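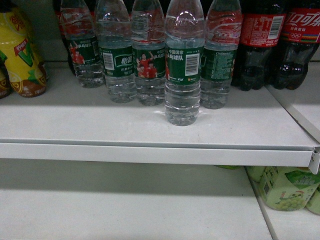 4.2 Does a tidy front row mean anything?

The retail manuals we reviewed in Section 2 treat fronting (pulling stock to the shelf edge with labels turned out) as settled practice. The usual claim is that a shopper reads a flush row as a full shelf and buys accordingly. We went looking for the evidence behind the claim and found very little. Most of the sources cite one another, and the oldest of them, the Cherkaoui handbook, offers the rule with no data at all. Ouazzani has argued that the rule survives through being cheap to teach on a first shift, and we have not come across a better explanation.

Our first difficulty was deciding what counts as a fronted row. The Dreva checklist used by the participating shops asks staff to score a shelf as "faced" or "not faced", with no middle category. Figure 3 shows why we gave up on that scoring early. One water bottle stands near the front edge of the shelf, well ahead of its neighbours, and the one farthest back is partly hidden by the bottle beside it. By the letter of the checklist the row fails. Yet every bottle in it is full and upright, and the dark green labels make it easy enough to see that the water is all of a kind. Two trained raters working from the same checklist page could defend opposite scores, and in the pilot they regularly did.

Figure 3. Bottled water beside a yellow-labelled drink on a white metal shelf. The forward bottle and its neighbours share a label colour, with different parts of the artwork facing out.

Label direction gave us more trouble than depth. Wraparound labels have no obvious front. In Figure 3 one water bottle presents a white logo, another presents table tennis players in red jerseys, and the forward bottle presents a line of Chinese characters naming the national table tennis team, with its barcode patch off to the right side. Which of these is "label out"? A manual written with a single-panel carton in mind has no answer. Metwally proposed taking the logo as the front in all cases, and we adopted that for the second round of coding, but readers should understand that it was a convenience. A shopper may well recognise the drink by colour before any of the lettering can be read, in which case rotation would matter a good deal less than the checklist supposes.

We therefore replaced the yes/no score with two separate measures. Depth offset is the distance from the shelf edge to the nearest point of each bottle, taken with a steel rule. Rotation is recorded in four positions relative to the logo. Neither measure is elegant, and rotation in particular discards a lot of detail. They do have the merit that a second rater can repeat them. Partly hidden bottles were measured for depth and left out of the rotation coding — a decision that shrinks the sample in exactly the rows we would most like to know about.

It is tempting to read a bottle standing ahead of its row as the trace of something. Shop managers at Trilport offered us several readings with great confidence: a customer picked it up and put it back, a clerk was interrupted while fronting, the neighbours had been sold from in front. Any of these could produce the same arrangement. A photograph of a shelf records where the bottles are and is silent on how they got there, and we caution against the habit, common in the trade literature, of inferring shopper behaviour from the state of the shelf. Where we wanted to know about handling, we had to watch people handle things (Section 5).

The intervention itself was modest. Staff at the Bikatden shops fronted the bottled drinks on the usual schedule in one set of bays and left the other bays alone apart from restocking. We coded 100 rows in each condition. Fronted rows were neater on depth offset, as one would hope. On rotation the difference was small enough that we would not care to defend it, which suggests that staff pull bottles forward and seldom turn them. When we put this to them, most agreed cheerfully. Turning a round bottle takes a second hand or a second go, and the next customer undoes it.

As for sales, we can report no effect, and we would ask readers not to take that as proof of absence. The bays differed in height and lighting, and the unfronted ones were closer to the door in two of the shops. A properly balanced design would swap the bays halfway through. We had planned such a swap for May and lost it when the shops changed their drinks supplier and half the rows along with it.

There remains the argument that fronting is worth doing on other grounds. It brings older stock forward if the clerk rotates by date, and it exposes gaps that need filling. Both benefits seem real to us, and both depend on someone looking at the back of the shelf. A clerk who only tugs the nearest bottle to the edge gets neither. The Dreva checklist has no line for the back of the shelf, and we recommend that one be added before any further scoring is attempted.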